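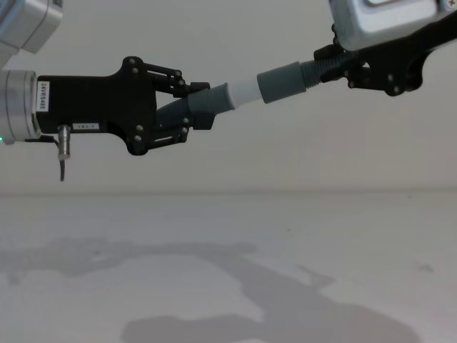 Speaker notes – "What the quote leaves out"
Jul 25, 2018

Hi everybody, thanks for coming. I'm Florencia Villalba, I do equipment planning at Fellinthorpe, which mostly means I'm the person who says "not this quarter." (Pause. If they laugh, great. If not, keep moving!)

Start with hoses. We join a lot of them, and it takes two hands, so the first thing on our list was two arms. Sota wanted one arm and a clamp – say a word about that fight, keep it friendly.
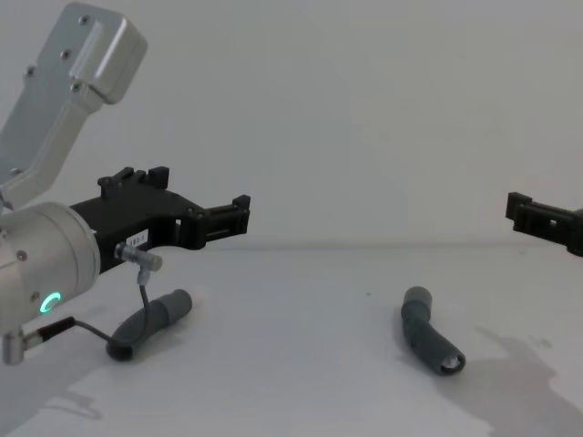 The arms were the easy line to budget. Guillot quoted us, Monau quoted us, and the totals were so close I got suspicious. Then I looked for grippers. One quote had them in, the other had them under "options" on the last page. Read your last page, people!

Cables next. Every gripper has one, and I had put down exactly zero spares. A spare is 90 dollars at our supplier. I now buy them with the arm, same order, same signature.

Ask the room: who here has a line for fingertips? (Wait for hands.)
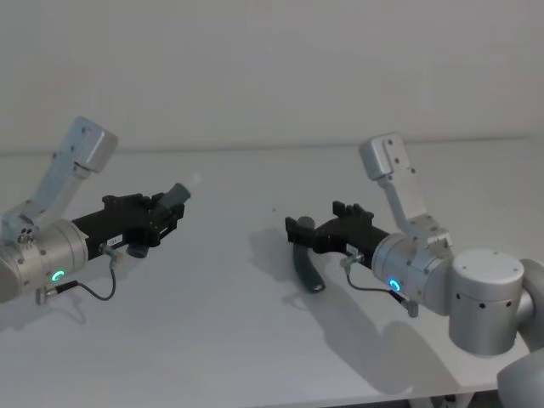
The line I forgot: parts to practice on

You need fittings you're allowed to ruin. I set aside 2,000 dollars for the whole pilot and spent 669 of it on hose and cuffs in the first seven weeks. Régis still brings this up.
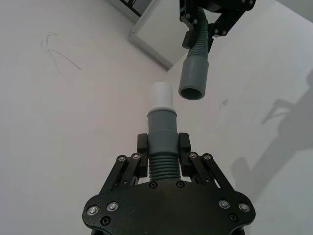 Also plan for people time. Lining up two ends is slow work to set up, and Josiane lost most of her other projects to it – I should have charged those hours to the pilot from day one and I didn't.

Last slide is the blank worksheet. Take it, change it, send me your version before the August review if you can. Gilles has paper copies by the door. Questions!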